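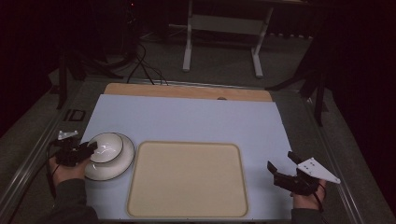
White bowl with the black rim, bottoms up, beside the big beige tray.

The Skumanton Kitchen, Shelf by Shelf

Gallery put together by Rhona Chisholm, with corrections from Archie Tennant, who was not asked for them.

We rent a kitchen with four cupboards and own enough crockery for a small hotel. In August I decided that everything had to come out, get a look in daylight, and then earn its way back in. Kirstin Sutherland lent me shelf liner and a great deal of advice. I used the shelf liner.

The bowl came first because it lives at the front, where it blocks everything I want more often. White ceramic, thin black lines around the edges, very shiny. I have eaten cereal out of it for years and could not have told you there was a ring on the bottom. Archie says that's the foot. He also says bowls should be stored upside down to keep the dust out, a rule he has never applied to his own.

The tray is a different problem. Rounded corners, slightly raised rim, a thin tan-brown border, and too wide for any shelf we have. It spent last winter behind the bread bin and the winter before that on top of the fridge, holding mail. It does look good on the pale blue-gray sheet, I'll give it that. Gregor Purves offered me 2 dollars for it and then wanted it delivered.

Verdicts so far: bowl stays, second shelf, left side. Tray stays too, standing on end next to the oven until it falls on somebody.

Still to come are the mugs, the lids that fit nothing, and a gravy boat that Mhairi Gunn swears she didn't leave here. If you recognize the gravy boat, please come and get it. Evenings are best, any time after seven.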